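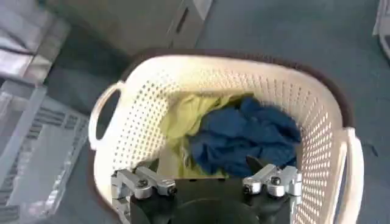

Laundry took up most of our February meeting, so I'll start there and get to the roof and the bikes afterward. I'm the one taking minutes for the Monwood house this spring, and I write the way I talk, so bear with me (or take over, the notebook is on the hall shelf!). We met in the kitchen at 7 p.m. and everybody from both floors came, plus two people from the Nernel building next door who share our machines. The first question was whether we go on using the cream plastic baskets with the little round holes and the brown band at the rim, or buy the big canvas hampers somebody saw in a catalog. I spoke up for the plastic ones. They have a handle on each side, you can see at a glance what's in them, and a small load like a yellow-green thing and a dark blue thing bunched up together doesn't get lost at the bottom. The canvas people said their hampers fold flat. Fair point. We voted and the plastic baskets stay.

Next was the mixing of colors. A person from upstairs lost a good pale shirt to somebody's new jeans in January and is still sore about it, and I would be too. We talked this one over for a long time, longer than I'd have liked. One idea was a separate basket for darks and another for lights, with tape on the handles. Another idea was that everyone just does their own wash and leaves everyone else's alone. What we agreed on in the end:

Each room keeps one basket, with the room number on a tag tied to the handle.
Shared things (dish towels, bath mats, the couch cover) go in the tall bin by the back door.
Darks and lights get split at the machine by whoever is running the load.
Anything brand new and dark gets washed alone the first time.
If you find a load finished and the owner isn't there, put it back in the basket it came from and leave it on the bench, not on the floor.

There was some back and forth on that last one. I said I'd be happy to have my clothes moved by anybody as long as they land in the right basket, but two people really don't like having their things handled, and we should respect that. They'll put a red clothespin on the machine door and the rest of us will wait. Fifteen minutes of waiting, and after that it's fair game, clothespin or no clothespin. Everyone could live with that.

Then money. The dryer has been leaving everything damp and the repair shop, Graltetti, came by to look at it. They want 200 dollars for a new belt and a cleaning of the vent, parts and labor together. A used dryer from the same shop would be 300, delivered, and they'd take the old one away. I was for the repair, mainly because I can't face another morning of carrying a machine down those stairs — I did it last time and my back remembers. Downstairs was for the used one. We went around the table twice and the repair won by one vote. If it breaks again before summer we buy the used one with no more discussion, and I'm writing that down here so there's no argument later.

The price of a wash stays the same. We did agree to stop using the coffee can for coins and go to a sheet on the wall where you put a mark for each load, then pay up at the end of the month. The Nernel folks asked if they could have their own column and of course they can.

Soap: we're out of the unscented kind again. The Pasaribu store has the big refill jugs and will fill our old ones if we rinse them first. One of the Nernel people goes past there on the way home and offered to take two jugs, thank you very much! Please don't pour the last inch of one jug into another to make room on the shelf. We had a strange blue-green mixture for most of January and it made half of us itch.

The drying lines in the yard came up too. One post leans and sheets drag in the grass. It needs digging out and setting straight, and the ground is too hard for that now, so this goes on the list for April. Until then, sheets go on the inside racks and shirts can go outside.

Roof: the house fund stands at 4000 dollars and the roofer's estimate hasn't come. Somebody will call again. No vote on this tonight.

Bikes: there are still too many in the side passage. If yours has flat tires and you haven't touched it since fall, please move it to the shed. We didn't set a deadline, though I wanted one.

Small things. The kitchen window sticks. The good scissors are missing and whoever has them should put them back in the drawer, no questions asked. Someone brought lemon bars and they were gone before we got to the dryer.

We finished at 8:40. Next meeting is in March, same kitchen, same time, and downstairs brings the snacks. Still open from tonight: tags for the baskets (I'm making those), the wall sheet for the loads, the call to the roofer, and telling Graltetti yes on the belt.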